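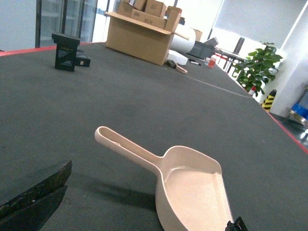
Chapter 2
Friction and Surfaces

Push a book across a table and let go. It slows down and stops. The force that stops it is friction, and it acts wherever two surfaces touch and one slides, or tries to slide, over the other.

Friction depends on two things: the materials in contact and how hard they are pressed together. A crate with a weight of 100 newtons may need a push of 20 newtons to keep it sliding on a smooth floor. On a rough floor the same crate needs a larger push.

Static friction acts before an object moves. Kinetic friction acts while it slides and is usually smaller. Movers know this well. A heavy cabinet is hard to start and easier to keep going.

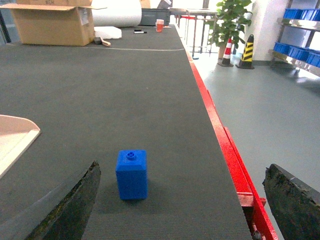 Figure 2.2 A small blue block standing on a ribbed belt.

When a level belt speeds up, static friction carries the load along with it. If the belt speeds up too quickly, the load slips. Section 2.3 works through this case using a parcel line at the Brilton warehouse.

Key terms: friction, normal force, static friction, kinetic friction, coefficient of friction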